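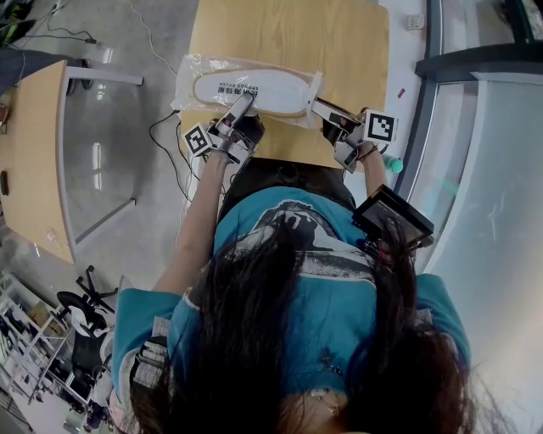

Marmalade day, at last. The Sevilles have been sitting in the cold porch since Wednesday giving me looks every time I went out for the milk, and this morning one of them had a soft patch the size of a thumbprint, so it was now or never. I cleared the worktop, got the big pan down, and went hunting for the lid to go with it (behind the slow cooker, naturally). Found the old enamel jug as well, the one I'd given up on, which is very nearly the turquoise of the T-shirt in the photo, only with a good deal more chipping round the rim. I've been wanting that jug for months! It pours properly, unlike the glass one, which dribbles down its own chin whatever you do with it. So I was in a good mood before I'd even cut an orange.

I weighed them and they came to nearly 900g, a bit under what my mum's recipe wants, so I chucked in a lemon and left it at that. The recipe is on the back of a seed packet in pencil and gets fainter every year. I really must copy it out. I say this every January and then I get marmalade on it again and put it back in the drawer.

Did the whole-fruit method again this year. Last year I tried slicing them raw like the woman on the radio said and I had a blister on my finger and peel like shoelaces. So this time they went into the pan whole with the lid on, and I left them to blip away for a couple of hours while I got on with the ironing. The smell! The whole house, right up to the landing. I do think it's the best smell of the winter, better than Christmas cake, and I like Christmas cake a lot. I had the kitchen window open a crack and next door's cat came and sat on the sill for ages. I thought cats hated oranges. This one doesn't, or else it was after the bacon.

Then the mucky part. Let them cool, cut them in half, scoop out all the insides with a spoon, pips and pith and everything, and tie it up in a bit of muslin. I'd forgotten I used the last of the muslin on the Christmas pudding. Went through the drawer twice. In the end I cut up one of those new white cotton tea towels I got from Zeseck's when they were selling off the kitchen things, the thin ones that don't dry anything anyway, and it was perfect, best use it's ever been put to. Boiled it first in case of fluff. I tied it to the pan handle with string so I could haul it out later without fishing about.

Cutting the peel took all of the afternoon play and a bit of the news. I like it medium. Thick enough that you know about it, not so thick it hangs off the toast. My sister likes it practically minced and I've told her she can buy hers from the shop. (She won't, she'll have two jars of mine and pick at it.)
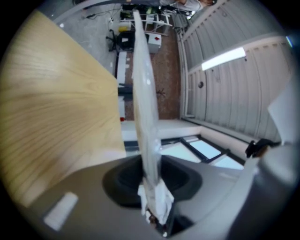
Sugar next, and a proper scare, when I went to the cupboard and the bag I'd been counting on turned out to be icing sugar. I'd read the first half of the label and stopped there. So coat on over apron, wellies, down to the shop in Omley before it shut, and of course they'd hardly any preserving sugar left because everyone in a five mile radius is doing the same thing this week. I got ordinary granulated in the end. I can't say I've ever been able to tell the difference once it's in the jar, though I wouldn't say that out loud at the Olanby show, where they're very particular. Came back along the bottom lane to save time and it was all ruts and ice, so it didn't.

Back home I warmed the sugar in the oven, tipped it in, stirred until I couldn't feel any grit on the bottom and squeezed the bag out over the pan. That's the bit I secretly love. All that slimy stuff comes oozing through the cloth and it looks disgusting and it's what makes the whole lot set. I had rubber gloves on and it was still hot enough to make me say a word.

Rolling boil, saucer in the freezer, and I set the timer for 15 minutes. First test, nothing, ran about the saucer like soup. Gave it a bit longer. Second test, a sort of skin but it slid straight off when I tipped it. By then I'd got that sinking feeling, because I did the batch two years ago that never set at all and we ended up pouring it on porridge until Easter. I went and stood by the back door for a minute to stop myself fiddling. Third saucer: pushed it with my finger and it wrinkled up like the skin on hot milk. Lovely. Off the heat straight away, and I made myself leave it to stand before potting so the peel wouldn't all float to the top. I'm not good at that part. I had the ladle in my hand the whole time.

It made eight jars and a bit in a ramekin. I'd only sterilised seven, so there was some undignified running about with a kettle and an old pickle jar, and I do hope that one doesn't taste of gherkin. I've put a cross on its lid and I'll be the one to eat it. The jug was a dream for pouring, hardly a drip on the worktop. I had to wipe the floor twice all the same, and there's a sticky place by the cooker that my slipper keeps finding.

The colour is darker than last year's, more like strong tea than amber, and I put that down to the extra boiling. It tastes good though, properly bitter at the back. I had the ramekin with what was left of the Skov loaf, toasted, with too much butter, stood up at the worktop at nearly ten at night when I'd told myself I'd only have a cup of tea. That rye bread is really too heavy for marmalade. I had two slices.

Labels tomorrow. I've got half a sheet left from the damson jam and they say damson on them already, so I'll either have to cross that out or go and buy some more, and I'm not going out in that lane again for labels. Must also soak the pan before it turns to toffee. I've put water in it and shut the kitchen door on it for tonight.

Things to remember for next year: buy muslin. Read the sugar bag, all of it. More jars than I think. And see if the greengrocer will keep me some Sevilles back so I can do a second lot with whisky in, which I've meant to try for ages and never have the whisky left by January.

One of the lids has just popped down while I was writing this. Two now. I do like that noise.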